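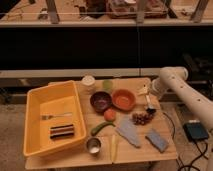
Juria table-clearing project: report on the restart fault

Introduction

Our project was to get a robot arm to pick objects off a table and put them in a bin. The objects are kitchen things and toy food: bowls, a fork, a small metal cup, a tomato, grapes and so on. We chose them so that the gripper would have to deal with hard, soft, flat and round shapes. The original aim was to compare two ways of choosing which object to pick next. That comparison is in the main report. This part covers a fault that stopped our testing in June and took up most of the time we had left.

The fault was that the arm sometimes moved on its own after it had been stopped. On one occasion a team member had a hand over the table when this happened. The arm did not touch them, but it could have done, and the workshop treated it as a near miss.

Set-up

The arm stands at the right-hand side of the table and the yellow bin is kept on the left. The control program, which we called Ninwood, runs on a computer next to the bench. It works out a list of moves for each pick and sends them to the arm controller one at a time. A typical list is: go above the object, go down, close, lift, go to the bin, open.

There are two ways to stop the arm. The red button cuts the motors and needs a proper reset afterwards. The pause key on the keyboard only tells the program to hold. We used the pause key far more often, mostly when the gripper was about to come down on the rim of a bowl. Resetting after the red button takes a while and the arm has to be sent home again, so people avoided it.

What happened

We had planned 60 test runs. In 7 of them the arm started moving again without anyone pressing resume. In most cases it simply finished the pick it had been doing, and the person at the keyboard assumed they had knocked a key. Our notes from those runs say things like "carried on by itself, ok". We should have stopped testing after the first one.

The near miss came when the arm had been paused above the dishes. One of us leaned in to turn a bowl that had been put down in the wrong place. The gripper dropped towards the table, closed on nothing and lifted again. The red button was pressed by the person at the computer, but by then the move down was already over. Nothing was broken. We reported it to the Lemaire workshop the same afternoon and the arm was locked off until we could explain the fault. 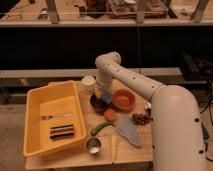 Finding the cause

Our first idea was a loose cable. The cables run from the table down to the floor, and it seemed possible that one was being pulled as the arm moved and that the controller was restarting. We checked each connector, then moved the arm slowly through its whole range while watching the controller lights. They stayed steady. We also swapped the data cable for a new one and the fault came back on the next day of testing.

The second idea was the keyboard. We put a cover over it and left the arm paused with everyone standing back from the bench. It stayed still the first few times we tried, then moved. That ruled out anyone pressing a key by accident.

After this we added a time to every line in the log file, which we ought to have had from the start. The log showed that the movement always came 10 seconds after the last message from the controller. Once we knew that, the cause was easy to find. The program has a part that watches the connection. If it hears nothing from the controller for that long, it assumes the message was lost and sends the last move again. When the arm was paused, the controller sometimes went quiet, and the program took this for a lost message. The repeated move did not go through the same check as a normal one, so the pause was ignored.

It did not happen every time, as the controller normally sends a position message even when the arm is still. It only goes quiet if it is paused between two moves, and that is a short window. This is also why the fault was hard to bring on when we wanted it.

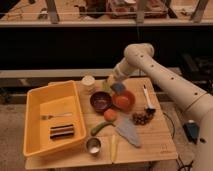

Plurwood College, Department of Engineering – Robotics Project Group

Changes made

The repeat has been taken out completely. If the connection goes quiet, the program now stops, shows a message and waits for someone to press resume. We also moved the pause check to the last step before a move is sent, so that every move has to pass it, wherever it comes from.

With the workshop's agreement we changed how we work at the bench as well:

Hands stay off the table unless the red button is in. Pausing is no longer treated as safe.
One person stays beside the button for the whole run and does nothing else.
Any movement nobody asked for ends the session and goes in the fault book.

Resetting is slower under these rules. To make up for some of that, we wrote a short script that sends the arm home and reopens the gripper after a reset.

Testing the fix

We paused the arm between moves on purpose and pulled out the data cable. The program showed the new message and the arm stayed where it was. We then plugged the cable back in and checked that it still waited for resume. The test was repeated with the gripper above the bin, above the bowls and down beside the tomato, with the same result in each position. We then did the whole set of runs again from the beginning, and the fault was not seen.

Remaining problems

The pause is still done in software, so a different mistake in the program could have the same effect. A proper guard or a light curtain at the front of the table would be better, but there was no money left for it. The gripper also still comes down too close to the rims of the bowls. That is a separate problem with the height setting and is covered in the main report.

The log files and the old version of the program have been kept on the project drive for the next group.

Report handed in Wednesday, September 25, 2019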